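Shape Blocks Are Back at the Brurkell Toy Library

January 7, 2025

If you've been waiting for a reason to get out of the house with a small child this month, I have one for you. The Brurkell Toy Library opened its doors again after the holiday break, and the first thing I saw when I got through the door was the block shelf, full again for the first time since November. I may have said "oh, lovely" out loud. My daughter certainly did, and she's two, so for her it was more of a shriek.

For anyone who hasn't been, the toy library is up the stairs over the old Daneshvar bakery (the one with the green door, ring the bell and push hard). You borrow toys the way you'd borrow books. It has been going for years on jumble sales and goodwill, and it's where half the parents on my street get through the winter.

The block shelf had been thin for a while. Blocks go missing, as anybody with a sofa knows. By the fall there were plenty of squares and long flat pieces left but hardly any of the interesting shapes, and you can only build so many walls. So Omid Farahani, who runs the place, spent part of the break sorting through every box in the back. He threw out the cracked ones and put the rest together into proper sets, and then he went looking for someone to fill the gaps.

That someone was Gholamreza Mirzaei, who has a workshop out on the Kalgate road and mostly makes kitchen shelves. I called him up to ask about it and we ended up talking for the better part of an hour, mainly about sanding. He's very serious about sanding. He told me a child will find the one rough corner on a block faster than any inspector, and that he goes over each piece by hand with his eyes shut. "If I can feel it, she can feel it," he said, and I think he meant my daughter, who was yelling in the background at the time.

He also told me hearts are a pain to cut. The dip at the top is the hard part, and he spoiled a few before he got one he liked. Cylinders, he says, are easy and restful — he'd happily make them all day.

The sets are going out on loan in cloth bags with a drawstring, and you can keep one for two weeks. There's a paper tag on each bag with the shapes drawn on it so you can check everything is in there before you bring it back. Please do check! Omid asked me to say that twice, so I'm saying it twice. Please do check.

We took a bag home the same afternoon. I had plans for teaching colors and shapes, very organized, and my daughter had plans for putting the heart in my shoe. Hers won. But after her nap she sat down on the rug and started putting the yellow ones together without any help from me, then took them all apart again and gave them to the cat. A good afternoon, I thought.

A few things other parents told me they do with theirs, in case you need ideas for a wet day:

Color pairs. Put the blocks out on a board or a tray and ask for the two reds, then the two blues, and so on. A light wooden board is nice for it as the colors stand out so well, and it keeps things from wandering off under the furniture.

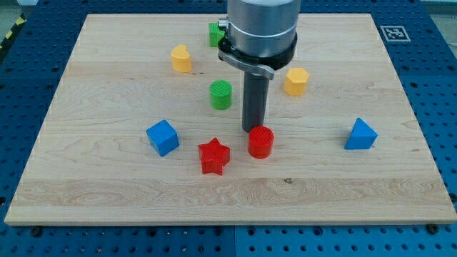 Feely bag. Put everything back in the bag, reach in, and guess the shape before you pull it out. Older kids get very competitive over this one. The cylinder is usually the first guess anyone gets right, and the hexagon causes arguments.

Stamp pad. Washable paint on a plate, block in the paint, block on the paper. Use your own blocks for this and leave the library ones out of it, please. Omid has scrubbed enough paint this winter.

Towers. No instructions needed. I will say that starting with a flat-sided block at the bottom gets you a lot further than starting with a heart, however much somebody insists.

There's a free play morning coming up too, with all the blocks out on the mats and coffee for the grown-ups. It runs from ten until noon, and you don't have to be a member or borrow anything. Babies are welcome. Big brothers and sisters are welcome too, and there's a table by the window for them with the Clirnasberg train set, which I'm told is all in one piece again and has had its bridge glued.

Membership is still 4 dollars a month for a family, and you can sign up at the desk. If you've got blocks at home that your kids have outgrown, Omid would love to see them, painted or plain, as long as they're clean and not splintery. Leave them in the crate on the landing if nobody answers the bell.

And if you borrowed a bag before the break and it's still sitting in your car, bring it back, no questions asked. I had one in mine. It had been under the passenger seat next to a mitten I'd given up on, and I handed it over at the desk looking at the floor the whole time. Omid just checked the tag, said thank you and gave my daughter a sticker. The desk is open again all this month, mornings only, and the stroller parking is at the foot of the stairs.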